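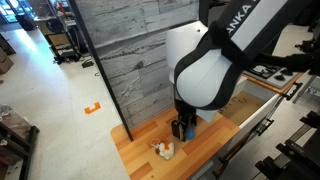
Wooden Countertops: Your Questions Answered

Welcome, and thank you for stopping by the Drelloso help pages! My name is Refilwe Swanepoel and I look after the mail that comes in from people who have bought a wooden countertop from us, or inherited one with a house, or are still lying awake trying to decide. The same questions come up again and again, so I've gathered them in one spot. Grab a coffee, because I do tend to go on a bit.

How often should I oil my countertop?

More often at the start than you'd think, and less often later on. We suggest a thin coat once a week for the first month, then once a month until the wood stops drinking it up so quickly. After that, let the counter tell you. Sprinkle a few drops of water near the sink. If they sit up in little beads, you're fine. If they sink in and leave a dark spot, it's time to get the rag out.

Which oil do you recommend?

We send out a bottle of Mokgethi 707 with every order, and that's the one I use in my own kitchen. Plain food-grade mineral oil is perfectly good too, and your drugstore will have it. Please stay away from olive oil and the like. They go rancid in the wood, and the smell hangs around for ages (ask my sister).

How long do I have to keep everything off it?

Wipe the oil on, leave it for 90 minutes, then buff off whatever is still sitting on the surface. I like to do mine after supper and leave it clear overnight.

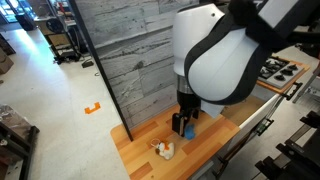 A wooden countertop with a small blue item on it.

One more thing while we're on oiling – lay your used rags out flat, outdoors, until they're stiff and dry. Some finishing oils can heat up inside a balled-up rag and start a fire, so it's a good habit whichever bottle you have.

Can I put hot pans straight down?

Oh, please don't. A mug of tea is fine, but a skillet off the burner will leave a scorch mark. Keep a trivet by the stove and make everybody in the house use it, guests included.

I have a dark ring. Is it ruined?

Not at all! Dark rings usually come from a wet can or an iron pan left standing. Rub the spot with half a lemon and some salt, leave it a few minutes, and rinse. You may need to do this more than once over several days – my own worst ring took 11 days to fade. If it's still there, sand lightly with the grain, and go well past the edges of the mark so that you don't end up with a dip. 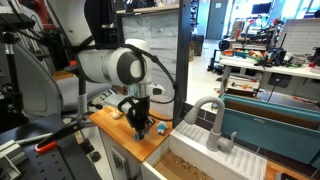 Start with a medium paper and finish with a fine one. You don't need to go anywhere near 3000 grit, whatever your brother-in-law says, as wood that's polished that smooth won't take the oil nicely. Wipe away all the dust and give the whole top a fresh coat, so the patch blends in.

Do you ship samples?

We do. The Gukham and Brerkberg finishes both come as small offcuts, and you're welcome to spill coffee on them before you make up your mind.

My question isn't here. What now?

Write to me through the contact form and tell me what happened and what you've tried so far. I answer every message myself, though it can take me a few days in April, when half the country seems to be redoing its kitchen.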